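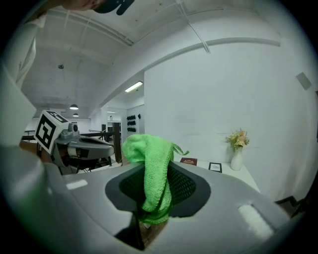
FOSNESS, 10/12/2020 - Household cloths are among the harder things for a robot to pick up and put down tidily, and a small group at Trirnier has published a method that it says makes the job easier to learn from human demonstrations.

The method, called Flanard, uses hand-held grippers in place of a remote-controlled arm. A person carries out the task with a gripper in each hand while a camera on the device records what the fingers are doing. Markers printed with a black-and-white square pattern, like the one on the white cube, help the software work out where one gripper is in relation to the other.

In the trials the group worked with microfibre cloths, which crumple differently each time they are handled. Earlier versions of the software treated every demonstration as equally useful. Flanard instead splits each recording into short sections and gives more weight to those in which the cloth changes shape while it is held.

With the earlier training method, a two-armed robot placed a cloth flat on a worktop in 54 per cent of attempts. With Flanard the figure rose to 76 per cent. Both versions were trained on the same recordings, and the tests used cloths that had not appeared in them.

"Most of the gain comes from the moments just after the grasp," said Kuo-hua Leung, who led the work. "People make a lot of small corrections there - a bit of a lift, a slight turn of the wrist - and the old method was smoothing them away."

The recordings were made in furnished rooms with ordinary ceiling lights. Leung said the group wanted backgrounds with shelves, railings and people moving about, as a robot trained only against a plain backdrop tended to lose track of the cloth when it was moved elsewhere.

The method has limits. It did less well with large towels, where much of the fabric hangs out of the camera's view, and it has not been tested on wet cloths. Training also takes about two days on the group's own computers, longer than before, although the finished software runs at the same speed on the robot.

A second set of trials is planned for March with Tu, a firm that makes equipment for commercial laundries. Those tests will look at sorting and stacking, using the same hand-held grippers and a new set of recordings made by laundry staff.

The group has released the training code. The recordings will follow once faces have been blurred.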